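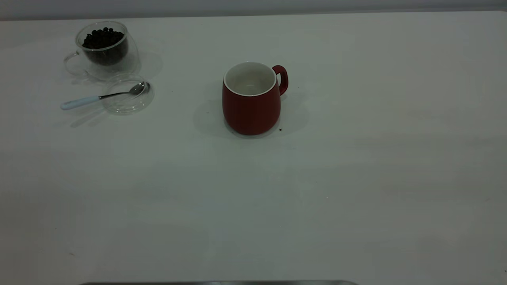
Seit ein paar Jahren trinkt man Kaffee aus doppelwandigem Glas, und ich habe den Verdacht, dass es dabei selten um den Kaffee geht. Das Argument kenne ich auswendig: hält länger warm, verbrennt die Finger nicht. Nur, ein Henkel verbrennt die Finger auch nicht, den gibt es seit Jahrhunderten. Trotzdem werden die Gläser inzwischen mit beidem verkauft, mit Luftpolster und Henkel. Wozu dann das Polster?

Florian Eder, mit dem ich mir früher ein Büro und eine Kaffeekasse geteilt habe, findet mich kleinlich. Man trinke eben auch mit den Augen. Mag sein. Aber dann soll man es so nennen und mir nichts von Wärmedämmung erzählen.

Ich habe mir bei Widmer zwei solche Gläser gekauft, 42 Franken das Paar. Eines hielt elf Monate. Ein Sprung in der Innenwand, danach Wasser im Zwischenraum, das man nie wieder herausbekommt. Die Steinguttasse meiner Mutter hat drei Umzüge und einen Sturz auf die Fliesen hinter sich.

Noch skeptischer macht mich, was mit den Bohnen geschieht. In jedem zweiten Café stehen sie offen im Glas, tiefdunkel geröstet, als Schmuck. Kaffee mag weder Luft noch Licht, das steht auf fast jeder Packung, und dann stellt man ihn ausgerechnet in etwas Durchsichtiges ohne Deckel. Wer im Lulmont fragt, ob die Bohnen später gemahlen werden, bekommt ein Lächeln. Ich hoffe, die Antwort ist nein, und ärgere mich zugleich über die Verschwendung.

Dazu der Löffel. Ich trinke schwarz und rühre nichts um, trotzdem liegt jedes Mal einer dabei, meist quer über einem Schälchen, das auch niemand braucht. Abgewaschen wird beides.

Eder sagt, ich solle halt zu Hause trinken. Das tue ich, aus Steingut, die Bohnen in einer Blechdose mit Deckel. Die Dose ist hässlich und klemmt. Das zweite Glas von Widmer steht noch im Schrank, ich nehme es für Zahnstocher.

Severin Lanz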